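Wallpaper leftovers and a red marble floor

Posted Jan 27, 2026

I had most of a roll of leaf wallpaper left after the hallway, and it sat in the closet for long enough that I stopped seeing it. It's the Pellarthorpe pattern, the one with the spiky palm fronds in teal and navy and the tan leaves mixed in, on a pale gray-lavender background. The stems are a golden yellow. In a whole room it would be a lot to look at. In a small space I think it works fine.

So it went on the bay. The back wall got done first, then the two sides. I used a premixed paste from Dinu and bought the 5 pound tub, and most of it is still in there if anyone nearby needs some. The paste goes on thick. If you leave it alone for a few minutes before hanging the paper it behaves much better, and I wish I had read the lid before the first strip.

Matching the pattern at the back corners was the slow part. The fronds are big, so a small error shows. I ended up trimming the left side twice. The metal posts in the corners helped, as they hide the worst of the seams. I left them bare. Painting them was the plan until I saw the price of metal primer.

The floor is a red-brown marble panel with white veins. I found it at Stokorgate, in the back where they keep the odd sizes, and it was marked down to $80. I had gone in for something plain and white. The red looked wrong with the paper under the store lights, and at home it looked right, so it stayed.
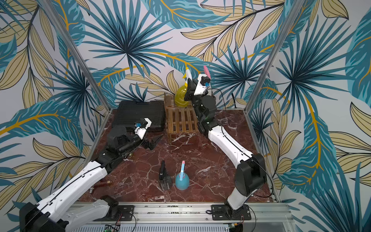 What to keep in there took some sorting out. The black toolbox used to live under the sink and came out with a ring of something on the bottom that needed scrubbing. It fits along the back wall. The lid has ridges that collect dust, so I go over it with an old toothbrush.

The little slatted stand is wood, made like a small pallet with a step up at the back. I bought it for plants. It was too low for plants. The yellow spray bottle sits on it now and leans a bit against the paper, and I may have to move it forward before it leaves a mark — the paper says wipeable, but I don't want to test that more than I have to.

For the floor I use a Cirlow cloth and a little dish soap in water. No vinegar on marble, which I knew already, and no scouring powder, which I learned on a different piece of marble years ago. There was one rough spot near the front. I wet sanded it with 500 grit and then went up to 2000, and I can only find it now by feel.

Still on the list for this winter: a better edge where the paper meets the floor, and something to do with the leftover paper. There is still enough for the inside of a bookcase — or a couple of drawers, if the bookcase turns out to be too deep.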